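3. Residential burglary in Urkden and Florinstead: entry, presence, and resistance 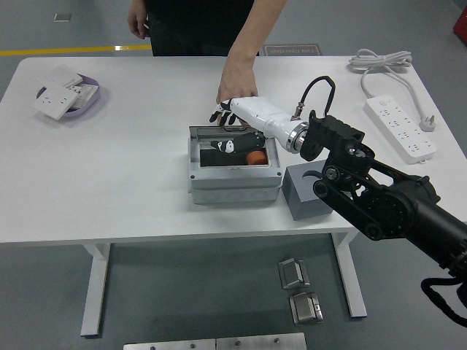 Figure 1. A robotic hand over a white table, with a person standing behind it.

3.1 Data and case selection

The cases in this section come from the incident registers of two neighboring police districts, Urkden and Florinstead. The registers list 3,975 reports of residential burglary or attempted burglary over the study period. We removed reports that concerned only sheds, detached garages, or buildings under construction, and reports where the address could not be matched to a dwelling. We also removed duplicates, which were common in Florinstead, where a call and the later walk-in statement were often logged under separate numbers.

Of the reports that remained, 1,015 recorded at least one resident at home when the entry or attempt took place. These are called occupied-home cases below. Each had a short narrative written by the attending officer. The narratives run from a single line to two pages, and the longer ones tend to come from cases where someone was hurt or an arrest was made at the address. The reader should keep this in mind when we compare outcomes, as a short narrative may leave out a confrontation that did take place.

Coding was done by hand by two coders working apart. Where they disagreed, the narrative was read again by Demyd Kushnir, who had not seen either set of codes. Most disagreements concerned whether the resident had met the intruder face to face or had only heard him. We settled on a strict rule: a case counts as a confrontation only if the narrative says that the two were in the same room, hallway, or yard, or on opposite sides of an open door or window.

3.2 Point of entry

Rear doors and ground-floor windows made up most entries in both districts. Front doors were more common in occupied-home cases than in the sample as a whole. Many of these were doors left unlocked during the evening, and in several narratives the intruder seems to have believed the house was empty until he was inside.

Kitchen windows deserve a separate mention. In the older part of Urkden, kitchens face the service lane and the windows open outward at waist height. Residents in these houses were often in the kitchen at the time of the attempt, which brought them into contact with the intruder before he had fully entered. Karpenko Street and the blocks behind it account for a large share of these cases. The same pattern does not appear in Florinstead, where the lots are larger and the kitchens mostly face a fenced yard.

Forced entry left marks that officers described in fairly uniform terms, most often damage to the strike plate or the lower corner of the window frame. Burglar bars were present in many homes. The registers do not record them in a consistent way, so we make no claim about their effect.

3.3 What residents did

We coded the first action the resident took after becoming aware of the intruder. Of the occupied-home cases, 817 had enough detail for this. The codes were: called the police, shouted or made noise, left the house, hid or locked a door, used physical force, and took no action. Where a narrative listed two actions at once, such as shouting while dialing, we kept the one the officer named first.

Shouting was the most common first action in both districts. Calling the police came second in Florinstead and third in Urkden, where leaving the house was more frequent. Residents living alone were more likely to call a neighbor before they called the police, and a few called a private security company and left it to the company to report the matter. These calls add a delay that does not show up in the official response times.

Physical force as a first action was rare. When it was used, the resident usually had something at hand already, and the narratives mention kitchen knives, walking sticks, and garden tools. Older residents were not less likely to use force than younger ones once a confrontation had begun. This differs from the view we heard in early talks with officers in both districts, who expected older people to hide or freeze.

Injuries to residents were recorded in a small number of cases. They were mostly bruises and cuts to the hands and forearms. Injuries to intruders were recorded less reliably, because an intruder who left the address was often not seen by medical staff under the same case number. In 10 cases we were able to link a hospital record to the incident through the time and street, and these are treated separately in Section 4.

3.4 Limits

The two districts share a border and a court but differ in housing, lighting, and patrol practice. We did not weight the cases to correct for this. Drilberg, the third district in the area, declined to release its narratives and is left out, although some offenders charged in Urkden gave Drilberg addresses. Incidents that were never reported are missing as well, and attempts stopped by a shout or a light being switched on are probably the ones most often left unreported. The share of occupied-home cases that ended without loss is therefore likely to be higher than the registers suggest.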